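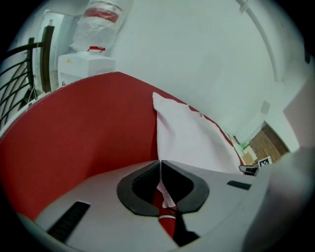

Pillow on the red seat, seen from the hand gripper.

29/12/2021
by Sorin Radonjić

Hi all,

Sorry for the slow answer, I was traveling and then I was eating, and then it was suddenly almost the new year. I'm going to reply inline because there are several questions in there and I'll lose one otherwise.

> We're trying to decide between the hand-held gripper and the remote rig
> for the soft goods tasks. So far we have only used the remote rig (the
> older Rovness arm with the leader handle) and our people get tired of it
> fast. Before we build a second set of grippers I'd like to hear from
> someone who has done pillows, towels, that kind of thing, by hand.

Yes! Me! I have done so many pillows. In November we recorded 445 pillow demos with the hand gripper at the Doramwood house, and I did a good chunk of those myself, so I have opinions and a sore thumb.

Short version: go with the hand gripper for soft stuff. I know people on this list love their remote rigs (I do too, for some jobs, see further down) but with a pillow you really want to feel what the fabric is doing. When you pinch a corner and it starts to slide, your hand knows it well before your eyes do, and you squeeze a bit more or you shift your grip. Over the remote link I'd only find out once the pillow was on its way to the floor. Then you've got a demo of somebody dropping a pillow and looking sad about it.

> How do you start a demo? We have been starting from a fixed home pose
> because that's what the arm does anyway.

We don't use a fixed start at all. Look at the picture at the top: the pillow is standing up against the red upholstery with one corner pointing up, and the gripper is pointed right at it from close by. That's one kind of start. For others we'd begin two steps back, or off to one side, or with the gripper pointing at the wall so that the pillow has to be found first. I tell everybody the same thing, walk up to it the way you'd walk up to it at home. If all your demos begin from the same spot, the policy gets very good at that spot and hopeless half a step away. We learned this with our first batch, and I would like that week back please.

One thing I'd copy from your fixed pose habit, though, is the pause. Hold still for a second before you move and again after you let go. It makes trimming so much easier. Whoever does your trimming will buy you coffee.

> Does the background matter? Our lab is very plain and I'm worried we'd
> be fooling ourselves.

I'd worry too. A plain lab is lovely for debugging and bad for pretty much everything after that. What we get in a real place is what you see behind the pillow in mine: the water dispenser with its big bottle upside down on top, the black railing with the curvy bars, a little cardboard box near the floor, pipe running along the ceiling. None of it has anything to do with the task and that's just fine, I want the thing to learn that none of it matters. We moved between rooms every 7 demos or so when we could stand it, less when we were lazy (we were lazy fairly often).

White pillow on red is an easy one, by the way. The edges jump right out at you. If you only have bright upholstery, throw a pale blanket over it for a share of the demos, or use a darker pillow. White on white was where our numbers fell off a cliff, and I wish I'd mixed more of it in from the beginning instead of tacking it on at the end.

> What about the fingers blocking the view? On our mockup one finger covers
> a big piece of the image.

Ha, yes, same here, there's a big blurry finger up the right side of my picture. I used to fret about this and I've stopped. The robot is going to have the same view with the same fingers in it, so whatever you see in the demo, it sees when it's on its own. What matters is that the camera sits in the same place relative to the fingers on both the hand tool and the arm. Check that one twice! We had a mount that was a hair off on one side and for days I blamed the people recording, which was unfair of me, and I've said sorry to them.

Where it does bite you is if you come in so that the corner you want is behind a finger. People naturally tip their wrist to look around it with their own eyes, and the camera doesn't get that benefit. So I ask folks to come in with the corner showing between the fingers, and to look at a playback of their first couple of tries before doing any more. After seeing it once they get it right away.

> And the marker? Do you calibrate every session?

Every session, and again if somebody bumps the tool. We do the open and close a few times slowly at the start so the finger width can be read off cleanly. Keep the checkered markers clean and flat. I've lost a whole afternoon to one with a lifted edge, and it looked completely okay from arm's length. Now I run a thumbnail along the edges before we begin. If it catches, I swap it.

> How many demos per person before they get sloppy?

Depends on the person so much. I'm good for maybe forty minutes and then I start doing this lazy swing where the pillow sort of gets flung. It lands okay! But you don't want a robot to learn the fling. With the remote rig I was worn out sooner, mostly in the shoulders, and you could see it in the data as little jerky corrections all through the approach.

For what it's worth, out of the 445 we kept 333. The ones we tossed were mainly bad tracking (fast turns, or a stretch of blank wall with nothing on it to hold on to) and then a pile where the person fussed with the pillow after placing it. I get the urge. You set it down, it's a tiny bit crooked, you poke it. Please tell your people not to poke it. Either the straightening is part of the task and everybody does it, or leave it crooked and move on.

Now, when would I still pick remote? Anything where the arm's reach is the hard part. With the tool in my hand I can do things with my elbow that our arm simply can't, and I'm terrible at noticing it. We had a set of demos reaching over the back of a seat that looked beautiful and that the arm could not follow. On the rig you'd hit the limit right away and go around. So for the tall shelf jobs at Kos we went remote, with two people trading off, and it was slow but the motions were all ones the robot could do. If you stay with hand tools, at least tape a line on the floor for where the base will be and try to keep your arm honest.

Also somebody asked off list whether the Ronance scripts handle the hand recordings. They do, but you have to tell it the clips come from the tool, or it will wait for joint readings that never show up and just sit there. It doesn't print an error. I sat there with it for quite a while.

I can share our one-page instructions for new people if you want them, they're a bit of a mess but they work. And if you do build that second set of grippers, drop me a line before you order the rubber for the fingers, I have feelings about the rubber. The softer one we tried grabbed the pillowcase so well it wouldn't let go, so we ended up with a bunch of demos where the case got pulled half off on release.

Does anyone here have towels working, by the way? Folding, I mean, the carrying part is okay. I'd love to see how you deal with the second corner.

Sorin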